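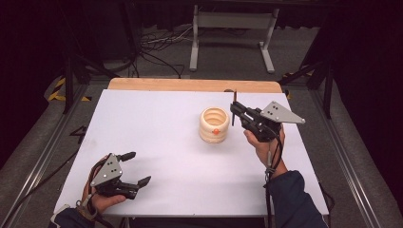 Equipment Planning Group
Minutes of the meeting held August 5, 2019
Harnisstead Building, second floor conference room

The meeting was called to order with a quorum present. The minutes of the May meeting were approved without change.

1. Hand-held grippers
The group reviewed the request from the Plarnen project for 4 additional pairs of hand-held grippers, to be used for recording table-top handling tasks. Two quotations were received. Arkgate quoted $1,166 per pair, cables and wrist straps included. Björklund quoted a lower unit price but did not include straps, and its delivery time was given as 8 weeks.

It was asked whether spare jaw fingers could be bought separately. Arkgate has confirmed in writing that they can. The Plarnen project was asked to state how many sets of fingers it expects to use in a year before any spares are ordered.

Motion to accept the Arkgate quotation for 4 pairs, total $4,664, to be charged to the current year's equipment line. Seconded and carried. One member abstained.

2. Work stations
The project asked for a second framed table of the same size as the present one. Members noted that floor space on the carpeted side of the room is already limited and that cable runs would have to be planned before a second frame is put up. The item was deferred until a floor plan is submitted.

A sum of $300 was approved for cable covers, replacement floor tape and white table boards. Purchases under this sum need no further approval but receipts must be filed with the office.

3. Test objects
Cups and other small household items will continue to be bought from the supplies budget. The group declined to open a separate line for them.

4. Other business
The service agreement with Björklund for the existing stands comes up for renewal. The office will obtain the new terms and circulate them.

The meeting was adjourned at 3:40 p.m.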